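Losovon needs a person to sit next to two robot arms and be suspicious of them. The official title is Bench Safety Operator. The unofficial title, used by everyone who has held it so far, can't go in an ad.

## Why the job exists

In the fall we had what our paperwork calls an uncommanded closure. A gripper that had been told to stay open decided to shut. It shut on a table clamp, which was unharmed, and then kept trying to shut for a good while longer, which cooked a motor and set off the smoke detector. The emergency stop was within reach of a chair. The chair was at the other end of the room, with Ruan Sibiya in it, eating soup.

No one was hurt. We have since gone through 1,617 logged runs and found 66 in which one gripper or the other moved when it had no business moving. Most were tiny. We had been calling them "twitches" and carrying on, and we're not proud of that.

The working theory is a cable that loses its signal when the wrist bends a certain way. The other working theory is the software, and the people who hold each theory sit on opposite sides of the kitchen. Until one side wins, the arms run at reduced speed with a human at the bench, hand near the button, paying attention. We'd like that human to be you.

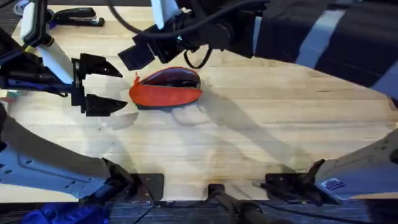

## What you'd be doing

- Running the bench in two-hour blocks, with a real break after each one
- Calling a stop whenever something looks off, and writing down what looked off in words another person can use
- Checking cables, connectors and table clamps before power goes on
- Setting out the day's items and putting them back where the run sheet says
- Repeating the failing motion with Sheldon Gosselin, over and over, until it fails for him too (so far it behaves beautifully when he is in the room)

The tasks themselves are desk-sized and dull: pouches, office supplies, the sort of thing that lives in a drawer. Pouches have been the most useful, as a soft item shows up a bad grip early and doesn't break anything when it's squeezed. You'll get to know them better than you would like.

You will not be repairing anything with the power on. You will not be reaching between the grippers while the arms are live, even if the item is *right there* and it would only take a second. We had a rule about this before the fall. Now we have the same rule in larger type.
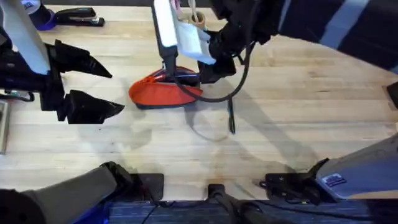
## Who we're hoping for

Somebody patient, with a low tolerance for "it's probably fine." You might come from machine operation, stage crew, lab work, a commercial kitchen, or a school bus route. A degree isn't needed. Robot experience is welcome but can be a drawback if it taught you to trust them.

You do need to:

- write a clear sentence at the end of a long shift
- stay with a repetitive job without drifting off
- tell an engineer to step back from the table, including Sheldon, who signs the timesheets
- be able to reach and press a stop button quickly from a seated or standing position (the bench area is step-free, and we can move the button)

## The practical part

The post is based at our Cledgate workshop and runs for six months, full time, starting in February. There's a decent chance it will be extended, as we have never fixed anything on schedule. Pay is $3,000 a month before taxes, with health coverage from the first day and paid training the first week. There are 2 openings, and the shifts overlap at lunch so the bench is never left running alone. Soup is now eaten in the kitchen.

Stopping a run never counts against you. If you stop forty in a day and all forty were nothing, we will sigh, check the cable and start again.

## How to apply

Send a résumé and a short note to Ruan at the Losovon front desk, by mail or in person. In the note, tell us about a time you noticed something was wrong before other people did, and what you did next. One page is plenty. Please skip the paragraph about your passion for automation.

We'll invite people in for a paid half day at the bench, with the arms running slowly and one of us beside you the whole time. Bring closed-toe shoes and something to tie back long hair. Leave lanyards, dangling bracelets and scarves at home.

Posted 15 December 2025. The ad stays up until both chairs are filled.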